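By two o'clock the line for the Galtach room went all the way back to the stairs, and Callum Goodall had already been through it once. He got in it again. So did his aunt Beverley, who had come for the free coffee and stayed for the robot.

"It's the hand," she kept telling people. "Wait till you see the hand!"

Callum had been waiting since September, when the postcard about the open day came through the door and he stuck it over his bed. He knew the arm's name (Finow, after a canal Gilmar Paiva had once fallen into). He knew it had made 3,486 practice grabs before they let it near the public. What he hadn't known was how it would feel to stand a few steps away while it made up its mind.

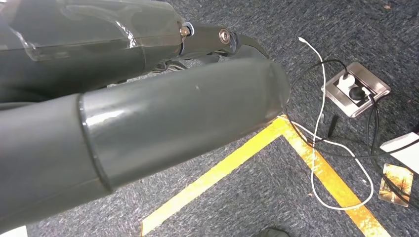
Gilmar ran the demonstration the way some people run a barbecue, talking the whole time, waving everybody closer and then waving them back again. He had spent the morning on his knees plugging things in and he warned each new group to mind the black cords where they ran over the yellow tape, and each new group looked down, nodded, and forgot. Callum didn't forget. He stood with his toes lined up and his arms tight to his sides, like a kid at the edge of a pool, and watched the fingers drift down, stop, think about it, and drift a little more.

"Is it stuck?" whispered the man next to him.

"It's looking," said Callum.

And it was! Ashley Bellamy, who had written most of the looking part, heard him and laughed out loud. She came around the rope and asked how old he was and whether he wanted to know a secret. Of course he did. The secret was that Finow was better with bags than with boxes. Everyone at Galtach had expected it to be the other way around. A box has corners, you'd think a machine would love corners, but give it something floppy and it went in as gently as a nurse.

"Why?" said Callum.

"We have two theories," Ashley said, "and we argue about them at lunch."

Beverley wanted to hear both. She got both, with hand gestures, and then she told Ashley about the packing line at Brovex where she had worked as a girl, thirty-five to a carton, and how your fingers learned the job before your head did. Ashley stopped waving her hands around and got out a pen.

"Say that last bit again," she said.
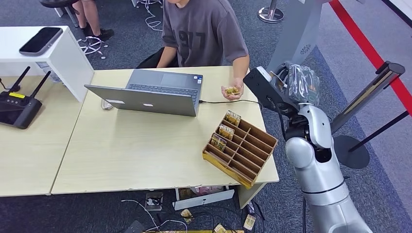 "Does it know when it's dropped something?" Beverley asked.

"It feels the weight go," said Ashley. "Then it has to decide whether to look for the thing or start over, and that's the part we're still teaching it."

Callum thought this was the best answer he had ever heard from a grown-up. He dropped things all day long. He never knew whether to look or start over either.

They stayed for two more rounds. On the last one Gilmar let him call out the start, and Callum, who had been practicing under his breath, said "Go, Finow," so quietly that Gilmar cupped a hand to his ear. So he yelled it. The whole line heard, clear back to the stairs, and somebody out there yelled it too.

The arm started to move.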